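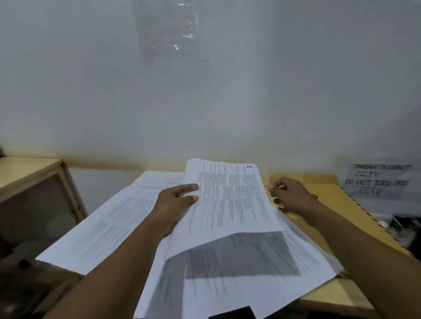 What's the fastest way to get through a backlog of paper on one desk? Pick up one stack, keep a pen in your hand the whole time, and don't open the next envelope until that stack has a number on it.

Okay so that's my system and I've been meaning to write it up for ages, because Ildikó Gál asked me in the comments back in April and I said "soon!" and then it was not soon. Sorry Ildikó! Thread time.

First, the numbers. I write one by hand in the top right corner of the first page, big enough to read when the stack is upside down on the desk (which it will be, half the time). No color codes, no stickers. I tried stickers. They fell off inside the folders and I found them on my sleeve at dinner.

Printed tables are the worst. Tiny columns, tiny type, and every page looks like the one before it. I lift the whole stack by the left edge and bend it up a bit so I can peek at the next sheet without losing my place. The pen stays in the other hand and I tick as I go.

Manila envelopes! I'm a yellow manila person. The white ones disappear under white paper and then you've got 17 loose sheets and a mystery. Write on the envelope BEFORE you fill it, or your pen will dig right into whatever's inside and leave a dent in the page.

Somebody's going to ask about the pen. Thin one, any brand, as long as it doesn't bleed. I had a lovely fat marker from Lavon that went straight through two pages of the Giannakopoulos invoices and I'm still a little sad about it (lovely marker though, great for boxes).

Photocopies with big dark blocks on them go in their own pile. The toner rubs off on everything, and small print running through a gray patch is hopeless to read at night anyway. I save those for the morning with coffee.

My limit is 8 stacks in one sitting. After that I start numbering things twice. Last month I ended up with a pair of fives and spent more than 10 minutes working out which one was the real 5. It was the other one.

Spread out as much as you want while you're sorting, sheets at any angle, who cares, but square everything up before you stand. I once left the Erkau paperwork fanned out over the corner of the desk, went to get a sandwich, and came back to page one on the floor with a footprint on it. Mine.

Oh and signs on the wall by a work desk: keep them short and in every language people there read. The CCTV one is in Indonesian and English, black letters on white paper, and "DO NOT TURN OFF" leaves very little room for debate.

Next thread is probably going to be about scanning, if I can get the Illolico feeder to stop eating corners. If you've got one and you've figured out the tray, please tell me, I'm begging. Going back to my pile now, there's an envelope waiting!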